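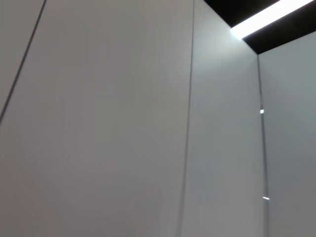 Step 1: Work out the space before you price a single robot

I know, I know, you want to get to the arms. So did I! But when I did my first budget for a two-armed bench setup I left the room until last, and it cost me a good month of going back with my cap in hand. Measure the floor, the ceiling height and the doorway (especially the doorway, says the woman who once watched a crate go back on the lorry). Then look at the walls and lights. Plain, matt, pale grey panels are what I'd go for now. They're dull to look at, but you want the cameras to have a quiet background. If you've got strip lights, check for glare while you're in there.

Step 2: Write down the jobs, in plain words

Before you ring any suppliers, finish this sentence: "It needs to pick up a..." Mine said bottles, pens and small bits out of bins. Rodrigo Carretero at Pestudik, who sold me my second pair of grippers, read the list and talked me out of the bigger model on the spot. Saved me a fair bit, that did.

Step 3: Price the grippers as a pair, with the extras

The gripper on the quote is never the whole gripper. You'll want the wrist mount, the cable, the bracket and at least one set of spare fingers. I put down 300 for spares and I'd leave it at that for the first year. Label each one as it comes out of the box too, and put the same number on your spreadsheet. I swapped left and right on mine and spent a whole Friday calibrating the wrong one.

Step 4: Set aside money for the silly stuff
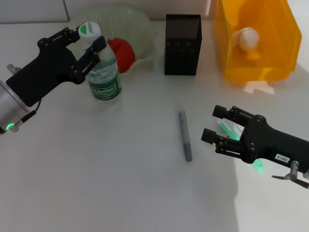

I give this its own line, 100 to start with, and it goes faster than you'd think. Bottled water, marker pens, a mesh pen pot, plastic bowls, storage bins. Get a mix of see-through and solid things, because clear plastic is a right pain for some cameras and you want to find that out early. Buy doubles of anything with a screw cap.

Step 5: Add it up, then add the bit you forgot

My first total was almost 3000 short. Most of that was delivery, the table and training for 2 people. Ingeborg Buschmann, who does our accounts, now asks for three columns: must have, would like, can wait. The table goes in the first one. A wobbly table will drive you mad.

Get your quotes in by June if your year ends in the summer, and ask how long each price holds. Ultau gave me a few weeks, Bustamante wanted an answer in days, so ring Bustamante last.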